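Spare room mattress: cover it, replace it, or leave it alone?
Home & Household > Bedding and Linens

marshlight_jo
Posted September 15, 2022
Hello all, and sorry in advance for the length. We have a spare bed that gets used maybe a handful of times a year, mostly by my husband's aunt and now and then by one of the kids' college friends. The mattress is a Balden that we bought when we moved in, and it's still perfectly decent in the middle but has gone a bit lumpy along one side. I've been going back and forth on whether to buy a thick quilted cover for it (I've seen the Pralinitz one for $129) or put the money toward a new mattress. My sister thinks I'm being cheap. Maybe I am! But it seems a shame to haul off a mattress that hardly anybody sleeps on. What would you do?

oldquiltpat
Cover it, and don't feel guilty for a minute. I did this in both our guest rooms and the visitors have stopped complaining about their backs, or at least they've stopped complaining to me. Get one with a proper woven top and real quilting, the kind with a little puff to it. The smooth shiny ones slide around and make noise every time you roll over.

S. Sotomayor
I'm going to disagree with Pat, gently, as always. A cover will not fix lumps. It softens the surface, and that's lovely, but your husband's aunt will still feel the dip under her hip by two in the morning. I sold bedding for 26 years and had this talk with more customers than I could tell you. If one side is going, flip the mattress if it's the flipping kind, turn it head to foot if it isn't, and give it a month before you spend anything.
Severino

hazelnut_row
We have a striped quilted cover on ours and I'm very fond of it – it hides everything and I leave it out as a bedspread in summer. I put a towel over it whenever anything with juice in it comes near the bed. 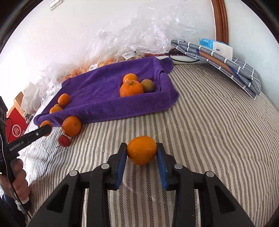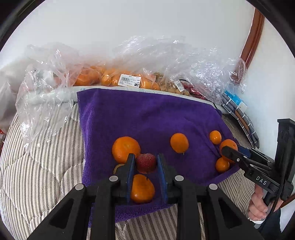 Anyway, what I wanted to say about washing is go cool and go slow. My first cover was a Lykkegaard and I ruined it on a hot cycle in June, when I was in a hurry before my in-laws came. The filling bunched up into the corners and no amount of patting would bring it back. The one I have now gets a cold wash by itself and then most of a day over two lines outside, and it has kept its shape very nicely.

oldquiltpat
Severino, I will give you the turning advice. Jo, do turn it first. But I still say a good cover makes an old bed feel looked after, and guests notice that.

brackenhill
Has anyone tried the Pulero? I priced their guest mattress at $498 and nearly fell off my chair, but the one at my daughter's house is very comfortable.

S. Sotomayor
Too firm for most older folks, in my opinion. Lie on it in the store for ten minutes with your shoes off before you decide.

marshlight_jo
Thank you, everybody, this is so helpful. We turned it tonight, with a lot of huffing and one lamp nearly lost. Auntie comes in two weeks, so she can be the judge. Hazelnut, does yours have elastic all the way around or only at the corners?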